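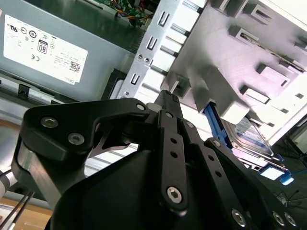
Opened metal computer chassis.

A drive bay is a standard-sized space inside a computer case or server chassis where a storage device can be mounted. Bays hold a drive in place, line up its connectors, and leave room for air to move past it. The most common sizes are named after the disks they were first meant for, so the names do not match the width of the opening. A 3.5-inch bay is 4 inches wide.

Types

Bays are either external or internal. An external bay opens through the front of the case and was used for floppy drives, optical drives and card readers. An internal bay can only be reached with the case open. Many desktop cases sold today have no external bays, as few buyers still fit an optical drive.

The 5.25-inch bay is the largest size still in regular use. A half-height bay of this kind can take a 3.5-inch drive with a pair of side brackets. The 2.5-inch size began in laptops and is now used for most SATA solid-state drives. M.2 drives are fixed straight to the motherboard and do not use a bay. 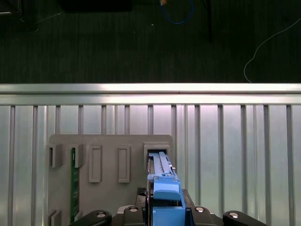

Mounting

In older cases each drive is held by screws through the side walls of the bay, normally four. Later designs use plastic rails or trays that slide in and lock without tools. Rubber washers are sometimes added to cut down on vibration, which matters more when several hard disks share one cage.

Hot-swap bays

A hot-swap bay lets a drive be changed while the computer is running. The drive sits in a tray or carrier, and its connectors meet a circuit board at the back of the cage, called a backplane. The backplane passes power and data to each drive, so separate cables are not needed for every unit. The controller and operating system must also support hot swapping.

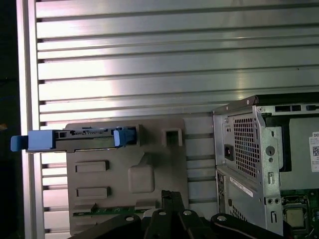 Carriers are seldom interchangeable between makers. The Follon line of storage cabinets, sold by Gemdale, used one carrier for its 60-bay model and another for its smaller units, although both took the same drives. Snædís Kvaran's handbook for the Mensah rack system lists the two carriers under separate part numbers and warns that the wrong one will slide in but will not latch.

Cooling

Hard disks give off heat in use, and a full cage can block the flow from the front fans. Server cages leave a gap between drives for this reason. Unused bays are usually fitted with blanks, which keep air from taking the easier path through the open slots.

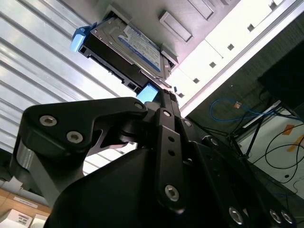 Numbering

Bay numbers may start at 0 or 1, depending on the maker, and may run across the rows or down the columns. Software can list drives in a different order from the labels on the chassis. Many enclosures have a locator light that can be switched on from the management software to mark the right bay before a drive is removed.

See also

Backplane
Disk enclosure
Computer case
Hot swapping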